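4.2 Picking up crumpled cloth with two arms

We now turn to the part of the study we enjoyed most, and the part that gave us the most trouble in the early weeks. Rigid objects have a shape that stays put. A cloth has a new one every time it is dropped, and a policy that has only ever seen neat folds is soon lost. The Cekari policy was therefore trained on crumpled starts alone, using 3000 demonstrations collected by teleoperation at our Tusthorpe site. No folded or flattened starts were included.

Both arms are controlled by a single network. It takes the images from a fixed workspace camera together with the joint positions of the two arms, and gives out a short run of joint targets and gripper commands. We kept the other objects from the tray tasks (Section 4.1) on the table during the cloth trials, as we wanted to know whether the policy would leave them alone. Figure 7 shows the robot's right arm holding the cloth while the left gripper is still open and free. 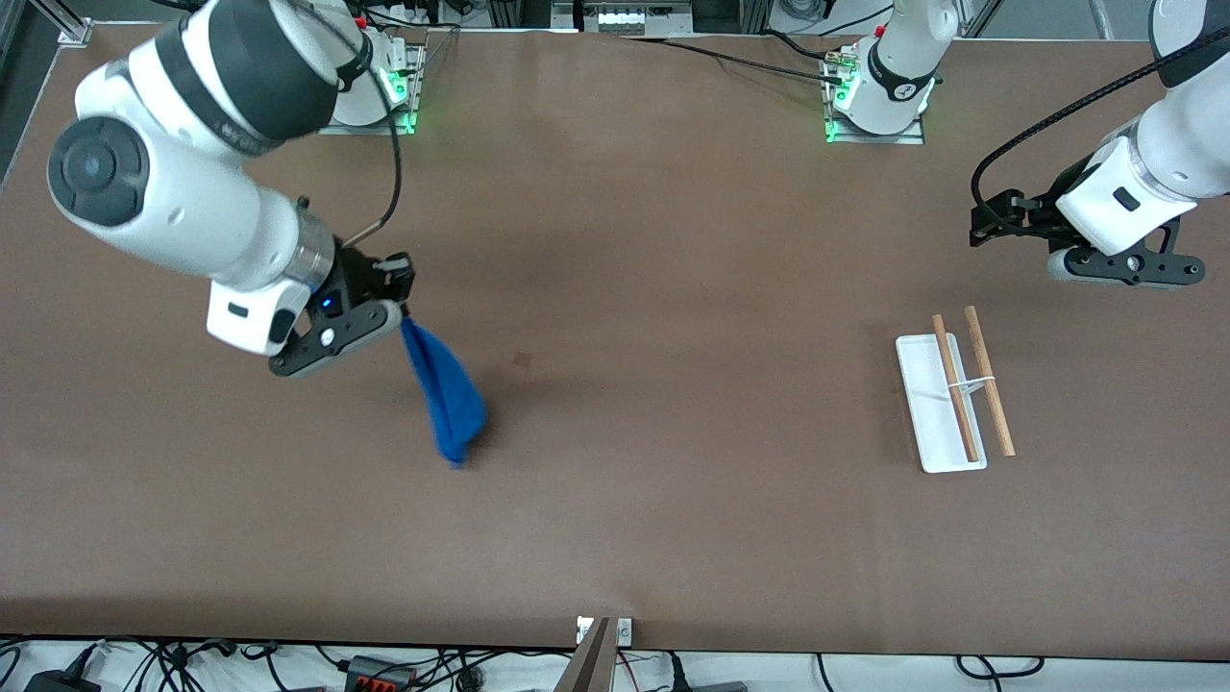
Figure 7. Cloth task with tray and sticks left on the table. The right gripper holds the blue cloth; the left gripper is empty.

The choice of first grasp matters a great deal. A grasp near a corner lets the cloth hang long and gives the second arm an edge to aim for. A grasp in the middle of the heap gives a short, bunched shape with the edges hidden inside it, and this is where our earlier baseline, Luik, tended to stall. Luik looks for a corner before it acts. With no corner in view it keeps moving the free arm in small steps and often runs out of time. Cekari makes no such search. It was trained to lower the cloth, let go and grasp again whenever the hanging shape offers nothing useful, and we were delighted by how readily it learned to do so from demonstrations that contained no labels for this behaviour.

We ran 134 trials with each policy, using the same set of starting positions for both. A trial counted as a success if the cloth ended up held by two neighbouring corners, one in each gripper. We allowed up to 3 regrasps before stopping a trial, and touching the tray or the sticks counted as a failure even if the cloth was later held correctly. Cekari did better than Luik overall, with the clearest gain on starts where all the corners were tucked under. On starts with a corner in plain view the two were close, and Luik was often the quicker of the pair – a fair reward for its more direct approach.

The remaining failures of Cekari were mostly of one kind. Two layers were pinched together and the policy treated them as one, so the cloth came up doubled. The wrist force signal barely differs between the two cases with fabric this light, and we doubt that more demonstrations alone would help. A fingertip sensor from the Clernari hand is being fitted for the next round of trials, and Section 6 sets out how its signal will be fed to the network.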